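Checking Whether a Simulated Kitchen Score Predicts a Real One
Brasuvside method notes, part 3: paired evaluation of manipulation policies
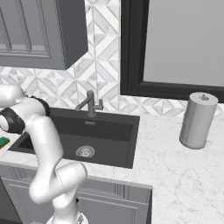 What this page covers

You have a trained policy for a kitchen task and a simulated kitchen to run it in. You want to know if the success rate you get in simulation tells you anything about the success rate you would get on a real arm. These notes describe the procedure we use on the Brasuvside project to answer that. It assumes you have read parts 1 and 2 (asset conversion and camera matching) and that you can already run a policy from start to finish in both places.

The method was first written up by Olaia Ortuño and Bereket Weldu. Shirley Heywood rewrote the section on starting states after the December runs.

What you need

Several policies, of mixed quality. We use 7. Fewer than that and a ranking comparison means very little. Include at least one you expect to do badly and one early checkpoint from a run that later did well.

A real kitchen setup and a simulated version of the same layout. The match does not have to be perfect. Counter height, sink position, sink depth and the location of the arm base matter most. Wall tile, cabinet doors and mirrors matter less for contact, but they fill a lot of the camera view, so keep them in.

A written success rule for each task. See step 1.

Disk space for full episode logs. Do not keep only the final score. You will need joint positions, gripper commands and camera frames later.

Step 1. Write the success rule before you run anything

Take one task, such as moving a sponge from the counter into the sink. Write down what counts as done. Ours reads: the sponge is inside the basin, it is not touching the gripper, and the arm has been still for two seconds. A sponge that lands on the rim is a failure. A sponge that goes in and takes the faucet handle with it is a success for this task and is noted in the comment field.

The same rule has to work in both places. In simulation you can read the object pose directly, so it is tempting to write something like "sponge center more than 3 cm below counter level." A person scoring real runs from video can't judge that. Write the rule for the person first, then code it.

Have two people score the same batch of real videos separately. If they disagree on more than a handful, the rule is too loose. Fix the wording and score the batch again from the start.

Step 2. Fix the starting states

This is the step people most often skip. If the object starts in easy places in simulation and hard places on the real counter, the comparison is useless.

Make a list of starting states. Each one gives the object position, object rotation, arm joint positions and lighting setting. Save the list as a file and use that same file on both sides.

For the real side, print the overhead view from simulation for each state and lay it over the live overhead camera at half opacity. Move the object until the two line up. It takes a minute or so per reset once you are used to it. Dean Bloxham wrote a small overlay viewer for this, called Nuttall, and it is in the tools folder. Press N to go to the next state and R to log a reset.

Do not place the objects by eye. We did this for the first round and had to throw the round away.

Step 3. Match the controller

Run the same recorded joint trajectory in simulation and on the real arm with no objects on the counter. Plot the two sets of joint positions together.

If the simulated arm lags or overshoots, adjust stiffness and damping one joint at a time, starting at the base. Stop when the end position of the gripper agrees well enough that you would not see the difference in the wrist camera. Then run a second trajectory you did not tune on. If that one is off, you have tuned to the first recording and should go back.

Check the control rate too. One of our early mismatches came from the real side dropping every seventh command when the logging drive was busy.

Step 4. Run the simulated episodes

Simulated runs are cheap, so use plenty. We run 700 episodes per policy, cycling through the list of starting states with a different random seed each pass.

Keep the policy weights, the action chunk length and the image resize method identical to what you will use on the real arm. The resize method has caught us out. Two libraries with the same named setting gave slightly different images, and one policy was sensitive to it.

Write out one line per episode: policy name, state number, seed, success or failure, time to finish, comment.

Step 5. Run the real episodes

Go through the states in a shuffled order and switch policies inside the session. If you run all of policy A in the morning and all of policy B in the afternoon, changes in daylight and motor temperature get mixed up with the policy.

The person doing the resets should not know which policy is running. The launcher can hide the name. Use the --blind flag and leave it on until scoring is finished.

When the arm stops for a safety reason, count it as a failure and write "stop" in the comment. Do not rerun it. The only runs you may repeat are those where the equipment broke, for example a camera that dropped out, and those have to be marked before anyone looks at the outcome.

Step 6. Compare

Work out the success rate for each policy on each side. Then look at two numbers.

Correlation. Plot simulated success against real success, one point per policy, and compute the Pearson correlation. This tells you if the two move together.

Ranking errors. For each pair of policies, check if simulation puts them in the same order as the real arm. When it doesn't, record how far apart the two policies were in real success. Swapping two policies that are almost tied is no great harm. Swapping a good one and a bad one is a serious problem.

Do not expect the raw rates to agree. Ours were lower in simulation for nearly every policy. The order held for all but two pairs, and both of those pairs were close on the real arm.

Put confidence intervals on the real rates before you show the plot to anyone. With a small number of real runs they will be wide. Resample over starting states as well as over episodes, or the intervals will come out too narrow.

Step 7. Look at the failures

Good agreement in the totals can hide bad agreement in the causes. Pull the failed episodes for one policy from both sides and sort them by type. We use: missed the grasp, dropped it on the way, hit the counter or faucet, stopped moving, wrong object.

In our runs, simulation had too many drops. Alfie Wainwright traced this to the friction value on the soft objects, which had been copied from a rigid block. After the change the drop count came down, and the ranking stayed as it was.

Misses around the sink were the other large group. A dark basin gives the policy very little to judge depth from, and policies trained only on brightly lit data tended to close the gripper too early. This showed up on both sides, so we left it alone.

Common problems

All policies score near zero in simulation. Check the camera pose first, then the color order of the image channels. After that, check that the gripper command has the right sign.

One policy does well in simulation and badly on the real arm. See if it was trained on any simulated data. If so, report it as a separate group and leave it out of the main correlation.

Results change when the episodes are run again with the same seeds. The physics is probably running on a variable time step. Set it to fixed.

The arm passes through the edge of the counter. The collision mesh for the counter was simplified as one convex shape, which also fills in the sink. Split it into separate pieces around the basin opening and rebuild.

Reporting

In the write-up, give the number of policies, the number of starting states, the episodes per policy on each side, the success rule word for word, and both comparison numbers. Include the plot with every point labeled. Attach the states file.

If you changed friction, lighting or controller gains after seeing real results, say so, and list the values before and after. Any policy used to pick those values should not be counted in the final comparison. We hold back 2 policies for tuning and report on the rest.

Part 4 covers drawers and cabinet doors, where the hinge settings need their own check.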